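Setting up and maintaining the bin-picking cell
Student project report, Automation Laboratory
Author: Rosalie Stöckli
Supervisor: Mechthild Nägeli

1. Purpose of the report

The Lodska cell is a single-arm picking cell that moves mixed small objects between two bins. It was handed over to this project with a list of open faults and no written upkeep routine. The task was to bring the cell back to a state in which it could run a full picking session without being stopped by hand, and to leave behind a set of instructions for the next group. Grasp planning and the vision software were outside the scope and are covered in the Gustport report.

2. State of the cell at handover

The log kept by the previous group listed 181 stops over 500 pick attempts. The entries were short and did not always name a cause. After reading them through with the controller's own error record, the stops were sorted into three groups: bin movement, tubing faults and finger contact with the bin wall.

Bin movement was the largest group. The bins had been placed on the boards by eye and held with tape. Each time the fingers touched a wall the bin shifted by a few millimetres, and the stored wall positions were then wrong for every later pick. The error grew through a session, so the stops came in clusters towards the end of a run.

Tubing faults were mostly air leaks at the wrist. The thin tubes had been tied too tightly to the arm and were pulled sideways when the last joint turned past its middle position. Two of the push-in joints no longer sealed.

Wall contact was the smallest group but caused the most wear. It happened when an object lay against the rear wall and the gripper followed it down with too little clearance.

3. Changes made

3.1 Bin fixing

The bins are now set against each other and clamped to the boards. The clamp is tightened by hand until the bin cannot be moved by pushing on a corner. More force bends the bin wall inwards, and the wall positions must then be taught again. The position of each bin was measured at its four upper corners and stored under the cell name.

3.2 Hose and tube routing

The main hose was given a longer loop over the arm housing so that it does not pull tight at full reach. The black cables run with it and are tied at one point only. The earlier routing had three ties, and the middle one was the point where the cable cover had split.

The thin tubes at the wrist were replaced with new lengths cut 9 cm longer than the old ones. They hang in an open arc beside the gripper. This leaves a small risk that a tube catches on a tall object, but no such fault was recorded during testing.

3.3 Rear wall panel

A sloping white panel was fitted along the rear wall of the working bin, with a strip of metal tape under its lower edge. Objects that would have come to rest against the wall slide forward instead. The panel is treated as a wearing part. Scratches on its face do not affect the work, but a raised or torn edge does, and the tape should be replaced when it begins to lift.

3.4 Finger alignment

The finger bolts were found loose on the first inspection. They were cleaned, fitted with thread lock and tightened in turn. Alignment is checked by closing the fingers on the Frandsen gauge block and looking for an even gap on both sides.

4. Test

The test used the mixed set from the Stevance box, which includes rigid plastic parts, bottles and soft items. Sessions were run on a Tuesday with the same speed settings as the previous group. Over 500 attempts were made and nine stops were recorded. Seven were wall contacts in the front corners, where there is no panel. The other two were caused by a light curtain fault unrelated to the changes. No bin movement could be measured at the end of the day.

The result should be read with some care. The previous group used a slightly different object set, and the list of its contents is incomplete.

5. Upkeep routine

The steps are carried out before each session, with the arm in hold and the air on unless stated otherwise.

Step 1. Push on each bin corner. If the bin moves, tighten the clamp and check the four corner positions.

Step 2. Listen for leaks at the wrist. Turn the last joint slowly through its range and watch the tubes for pulling.

Step 3. Switch the air off, release the pressure and check the finger bolts with the small key. Switch the air on again.

Step 4. Run one slow pick from the working bin at reduced speed, with a hand on the stop button. Look at the hose loop, the tubes beside the gripper and the lower edge of the rear panel while the fingers are down.
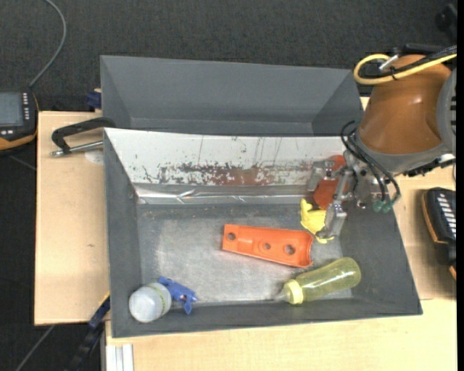
Step 5. Enter the result in the cell log with the time, the name of the operator and any part replaced. Faults are to be entered even if they were cleared at once.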